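3.2 Collecting the tidy-up runs

We started with the living room because, well, everybody has one, and because I figured soft stuff on soft furniture would give our learner the hardest time. (I was right about that!) All the runs in this section were gathered in simulation with Sterkeo, our in-house room builder, and driven by people sitting at the two teleoperation desks in our Hesville lab. A driver gets a short written goal, drives the robot until the goal is met or the clock runs out, and then marks the run as a keeper or a toss. We let people toss their own runs freely, and boy, did they.

By the end of August we had 3226 keepers. Another 316 came over from our friends at Watby, who used the same rooms but a slower control loop, so we resampled those before mixing them in. I went back and forth on whether to keep them at all – the motions look a bit sleepy next to ours – but the Gautam policy did better with them than without, and that settled it for me.

Each run starts from one of seven room layouts. The big furniture stays put within a layout, and we shuffle the smaller things and the lighting between runs. Figure 2 is a starting view from the layout our drivers liked least. Pillow goals sound easy, but a pillow that's pushed back against the backrest doesn't leave you much room to get in behind it, and many of our longest keepers are pillow runs. 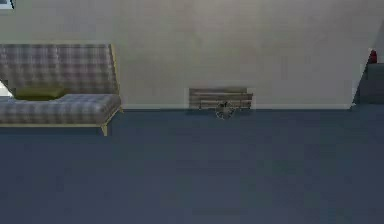

Figure 2. Simulated starting view: green pillow on the plaid sofa, low slatted crate against the wall.

One thing I'd do differently: we wrote the goals first and built the rooms second, so a few goals ended up worded in ways that fit one layout and read oddly in the others. "Put it by the crate" is fine until the layout has no crate in it. We fixed the wording by hand and left the motions alone. Runs where the driver had clearly guessed at the meaning went into a separate pile, and we don't train on that pile anywhere in this paper.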